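Colour Under Tension: How a Regional Theatre School Teaches the Backstage Trades

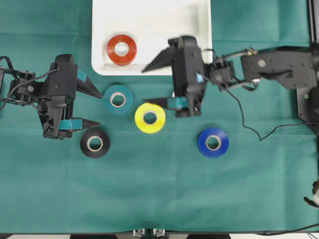

The backstage trades occupy an uncertain position in Canadian arts education. Performance and direction have long had a settled place in the college calendar, while the people who hang, patch and strike a production have generally learned by standing beside someone older. The Lididmont School of Stagecraft was established to give that informal training a structure, and its first-year program begins with materials of the most modest kind. Electrical tape is among them: red-orange, teal, yellow and black rolls, each assigned a meaning that students are expected to know before they handle a cable. At Lididmont, yellow denotes the lighting circuits, teal the audio lines, and red-orange any run that must not be disconnected during a performance. Black is reserved for bundling and carries no meaning of its own.

The code was adopted in the school's second year, following a touring engagement at the Kadano Theatre. Two crews had marked their equipment according to separate customs, and the load-out ran well past midnight. The faculty resolved that graduates should leave with one system thoroughly learned and with the habit of asking which system prevails in any house they enter.

Enrolment remains small. The program receives applications from across the province and from a growing number of mature students, many of whom arrive from construction, catering or the armed forces. Instruction is divided between the workshop on Clatness Street and the Domínguez Playhouse, a former cinema of 390 seats which the school leases from the municipality. The Playhouse is modest in its technical provision. Its fly system is worked by hand, its dimmers are of an older pattern, and its loading door opens onto a laneway too narrow for a full-sized truck. Faculty members regard these limitations as useful, given that most graduates will begin their careers in halls of a similar age.

Assessment is practical. In May, each graduating class mounts a full production for a public audience and maintains a written record of every cue, repair and substitution. The most recent of these records ran to 536 entries, the longest concerning a revolve that stuck at the dress rehearsal and was eventually turned by four students in soft shoes. Examiners read the record alongside the performance and give the two equal weight.

The school's principal difficulty is one of space. Scenery built for the Playhouse must be dismantled within days of closing, and costumes are kept in a rented basement that floods in the spring thaw. A proposal to convert the adjoining warehouse would provide 400 square metres of storage and a second teaching room. The municipality has asked for revised drawings, and a decision is expected before the winter term.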